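Home Stories Makers Kitchens Archive Contact

The scourer man of Gemberg

Dong-hyun Ha wants me to squeeze something before I've even put my bag down. It's a coil scourer, new from the carton, and it springs back in my hand like a small, scratchy animal. "Good, yes?" he says, already reaching for another one. "Now this. Feel how this one just gives up?"

I do feel it. I've bought scourers from the supermarket my whole adult life without a single thought about which ones give up, and within five minutes of walking into Bridness on a Saturday morning I have opinions.

Bridness is a long, narrow shop with brushes down one wall and everything else down the other. Ha stocks 288 different things for cleaning a kitchen, and he can find any of them without looking at a label. There are bottle brushes with necks as long as my forearm, palm-fibre pot scrubbers, cotton cloths tied up in string, and a whole shelf of soap in blocks (the lemon one smells incredible and came home with me). He opened it with Ming-te Kan, a friend from his restaurant days, after a long stretch washing pots for a living.

"I was a kitchenhand for years," he says. "You learn what works because your hands hurt when it doesn't. There was one pan we used for braising, enormous, and every night there was a black ring in it. I tried everything on that ring. I used to think about it on the bus!"

What did he settle on? Steel, hot water, and a long soak first. He's firm on the soak. People come in asking for something stronger, he tells me, and half the time he sends them home with nothing except instructions to fill the pan and go and watch telly.

Kan, who has been stacking soap through all this, leans around the shelf. "He really does that. I'm standing here with the till open and he's telling them to go home."

The other thing Ha cares about, almost as much as the scrubbing, is where the scrubber lives afterwards. He has a real dislike of the dish of grey water beside the tap, with something slumped in the middle of it. "You wouldn't keep a towel in a puddle," he says. His own preference is a wire basket, open on top, big enough that you can drop the scourer in with wet hands and not aim.
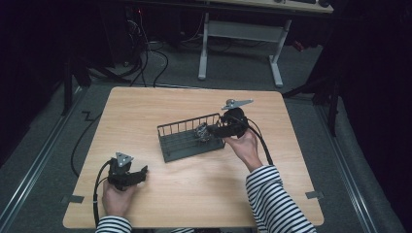
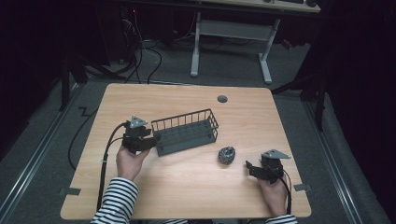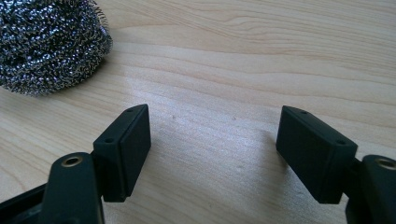

Steel scourers come in more varieties than I'd have guessed, and Ha sorts them first by how the metal has been cut. Fine wool is all hair, good for polishing and quick to fall apart. The coiled kind is ribbon, and you can see it in the close-up on the tabletop, with all those tight little curls catching the light and a few loops hanging loose at the lower edge. Ha always checks for loose loops. Tuck them back in if they'll go, he says, and if one won't, snip it off with old scissors so it can't hook itself on a fork. He prefers a ball with a bit of a dome to it, too — "something for your palm to sit on" — over the flat pads, which he finds fold in half the moment you push.

I ask what people get wrong most often, and he laughs for a while before answering.

"Non-stick. Every week. They take steel to a non-stick pan and then they bring me the pan, as if I can put it back." He keeps one such pan under the counter, and out it comes, scratched in circles from rim to rim. He won't say whose it was. Timber is the next one. He'd never scrub a wooden table with a steel scourer, however stubborn the jam. A damp cloth, a minute's patience, then the edge of a wooden spoon. If it's a chopping board, coarse salt and half a lemon, and go along the grain.

Baskets have their own corner at the back, and it's here that Ha gets properly excited. He likes a rim he can hook a finger under. He likes bars spaced closely enough that a small brush won't poke through and get stuck, a lesson he learned with a line called Poveo that he ordered with great hopes. The bars were lovely to look at and far too wide apart. "I had 30 of them," he says. "Beautiful! Everything fell out." They went out at half price, and one is now holding onions in Kan's pantry, where it does very well.

He washes his own basket once a week with a bottle brush, running it up and down between the bars, then stands it on its end on a folded tea towel. Dark wire hides the soap marks, he admits, and that's no excuse for leaving them there. I go a bit quiet at this point, thinking of mine.

There's a customer book by the door, a school exercise book with a biro on a string, in which people write down the worst thing they've managed to clean. It's up to 117 entries and it's gripping. Toffee in a slow cooker. A barbecue plate that came with the house. Somebody named only as "Goodall, upstairs" has written "the oven" and underlined it two times.

Ha's own entry is the very first, and naturally it's the braising pan with the black ring. I ask if it ever came up completely clean.

"Once," he says. "I showed the chef, and he put the beef cheeks straight in."

He and Kan are planning a Saturday bench out the front from April, where you can bring a pot you've given up on and have a go at it with whatever you like from the shelves. I've got a stockpot in mind. It's been in the laundry, soaking, ever since I got home.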